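Drendby Room Humidity Monitor
Section 4: Placing the sensor and reading the first results

Read this section before you stick anything to anything. The adhesive pads are stronger than the box suggests and they will take paint with them.

4.1 Before you start

You need the base unit, one sensor, the two AAA batteries and a damp cloth. The quick-start card also lists the Drendby phone app. You can skip it. The monitor works without an account, and every setting in this section can be changed from the buttons on the base unit.

Note: The card says the sensor is "accurate right out of the box." Treat that as advertising. A new sensor has been sitting in a sealed bag in a warehouse, and it needs time in your room before its numbers mean much.

4.2 Choosing a spot

1. Pick an inside wall. Outside walls run colder in winter, and cold surfaces push the humidity reading up.

2. Hold the sensor at chest height. Near the ceiling it reads warm and dry, and near the floor it reads cool and damp.

3. Keep it away from radiators, vents, humidifiers and kettles.

4. Wipe the wall with the damp cloth and let it dry fully. 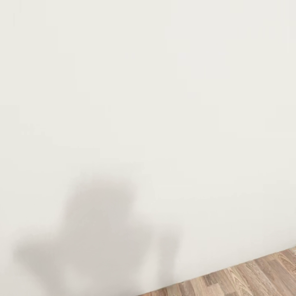
5. Peel one side of the pad, press it to the back of the sensor and count slowly to 10. Then peel the other side and press the sensor to the wall.

6. Leave the slots on the underside clear. Paint, wallpaper paste and hair spray will all ruin the sensing chip, and no amount of wiping brings it back.

Caution: Do not mount the sensor in a shower enclosure. The word "splashproof" on the carton refers to the case only.

4.3 Pairing

1. Put the batteries in the base unit first, then in the sensor. The other order sometimes works and sometimes leaves you with a blinking light and no explanation.

2. Hold the Link button until the display shows a dash.

3. Press the small button inside the sensor's battery door with a pen tip.

4. Wait for a number to replace the dash. If the display shows 804 instead, that is an error code and your room is fine. Take all the batteries out, wait a minute and start again from step 1.

Note: The range printed on the carton was measured in open air. Walls, mirrors and foil-backed insulation cut it down a lot. If the reading drops out, move the base unit before you blame the sensor.

4.4 The settling period

Leave the sensor alone for 13 hours. Do not breathe on it to "see if it works" – you will get a spike, it will fade slowly, and you will have learned nothing about the room.

After that, write down the reading morning and evening for a few days. A single number tells you very little. Bedrooms climb overnight with the door shut and fall again once the room is aired.
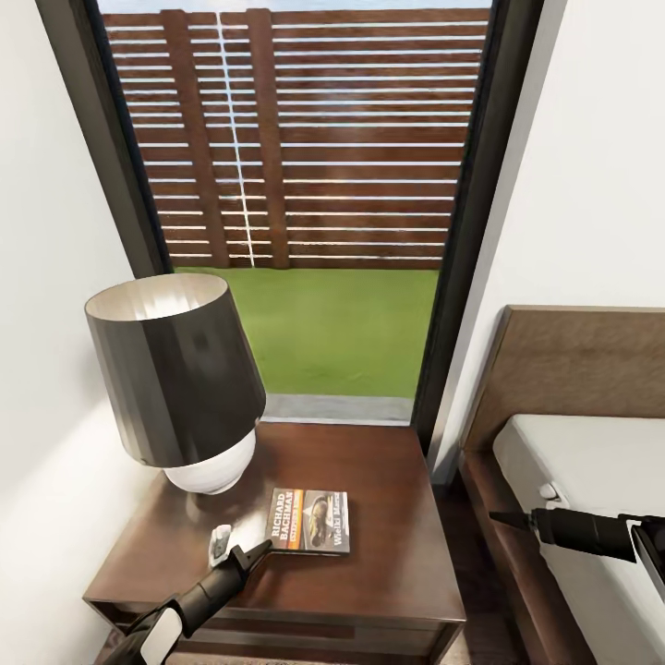 Should I keep the windows closed while the sensor settles?

Use the room the way you normally would. A sealed room gives a steady reading that looks tidy and has little to do with how you live, and the first time someone airs the place out the numbers will move anyway.

4.5 Checking the reading with salt

This is the only check in the manual we would trust, and it costs next to nothing.

1. Put a spoonful of table salt in a bottle cap and add a few drops of water. You want wet sand. If you can see liquid on top, add more salt.

2. Place the cap and the sensor in a clear zip bag. Keep the salt from touching the sensor.

3. Close the bag and leave it overnight at room temperature, out of the sun.

4. Read the display without opening the bag. It should show 75 percent.

5. If it is off by more than 2, open the Offset menu, enter the difference and press Save.

The Cletura calibration kit, sold separately, does much the same job with a nicer bag. Buy it if you like. We have not found a reason to.

4.6 What the comfort face means

The small face on the display smiles, frowns or goes flat depending on the reading. The cutoffs are fixed and take no account of the season, your house or your lungs. Turn it off under Display if it bothers you.
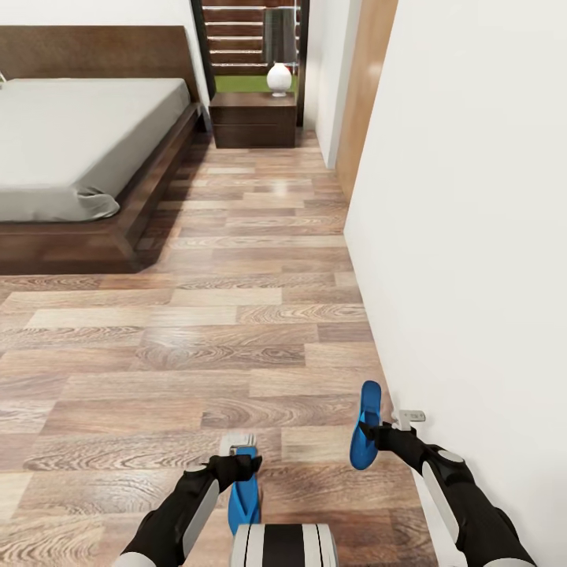
Shona Pollock wrote in after the May edition to say that her face frowned all winter while the salt check came out perfect, and that she had nearly bought a humidifier on the strength of it. She asked why the thing is switched on at the factory at all. We put the same question to Drendby and were told that customers find it friendly.

4.7 If readings still look wrong

Reading stuck on one number: replace the sensor batteries, then repeat 4.3.

Reading jumps up and down: look for a vent or a fan you missed in 4.2.

Reading always high in one room: run the salt check. If the sensor passes, believe it and go looking for the damp.

Section revised 2024-08-08. Battery types and disposal are covered in Section 5.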